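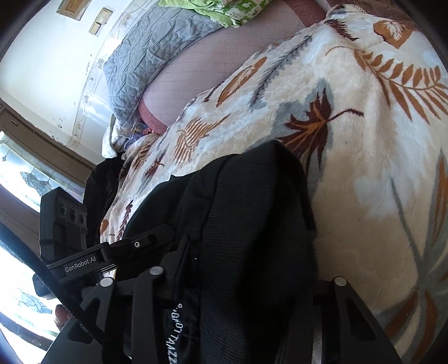
PILTVILLE, Sunday, August 29, 2021

By the Skurnska Bedding Exchange
3 min read

Well, we did it! The Skurnska Bedding Exchange is moving out of the old feed store and into a proper shop in Piltville, and I get to be the one to tell you. Doors open at 9 in the morning on the first Saturday of the fall season, and yes, the coffee will be on.

If you're new to us, we take in clean, gently used blankets, quilts, sheets and mattress covers, and we pass them along at prices people can live with. I started this in my garage with a folding table and a lot of nerve. Last year 3,438 pieces of bedding went home with somebody, and I folded more of them than my shoulders care to remember.

The new place is the former Lambrechts dry goods store, right across from the post office. It has tall windows, a back door wide enough for a pickup load, and 3,000 square feet of floor (we had a third of that before, and half of it was stairs). We got the keys in June and spent most of the summer painting, pulling up carpet and arguing about shelves. The shelves are green now. I lost that one.

We're kicking things off with fall bedding, my favorite time of year in this business. Leaf prints and ferns, burnt orange and maroon, big soft fleece you can pull up to your chin when the window's open at night — I could fill the whole shop with it and still want more. Throws and blankets will be up front by the windows. Mattress covers and pads are along the left wall, sorted by bed size, and crib things have their own corner for the first time ever.

A few folks have asked what we can take. Anything washed, dry and free of big holes is welcome. A little pilling is fine, and so is a faded print. Please hang on to your pillows and electric blankets, as we don't have a way to handle those yet. If you've got a set, tie it together with string or a strip of old sheet so the pieces don't wander off from each other. They will wander off!

For our neighbors in Brosville, the drop box outside the laundromat is staying put. We'll still empty it on the same days as before, and you can bring your shop credit slips over to Piltville with no expiration date. Old slips from the feed store are good too, even the yellow ones.

Opening day also brings our first mending table. Bring a blanket with a loose edge or a split seam and we'll show you how to fix it, free of charge. There are 30 spots, and you can sign up at the counter or by calling the shop. Beginners are very welcome — I was one not so long ago, and my corners still come out a bit round.

Reporters and photographers are welcome to stop in any time during opening week. Just holler when you get to the back door, the bell isn't hooked up yet.

Get our newsletter! Enter your email to hear about new arrivals and sale days. You can unsubscribe at any time.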